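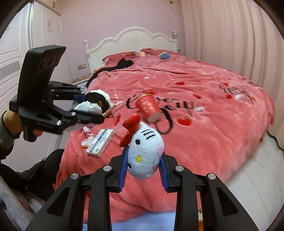 I gave up setting an alarm in March, and my sleep has been better for it. For years I had the phone next to my pillow and pressed snooze until I was late. My sister Anouk said to buy a plain clock and leave the phone in the kitchen, so I did. I also stopped being strict about what counts as a grown-up bedroom. A white plush cat with a red bow does no harm, and neither does an old jumper if it helps you settle.

The first two weeks were hard. I woke at 4 most mornings and lay there thinking about work. Then I started going up at the same time every night — even on Saturdays — and it slowly passed. 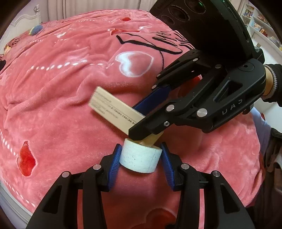 The pink blanket, on the bed all year round.

I still have bad nights. Teresa McGrath lent me a book on it and I have read 29 pages, mostly in the bath. She wants it back soon, so I had better get on. If anyone knows of a clock that doesn't tick, please leave a comment.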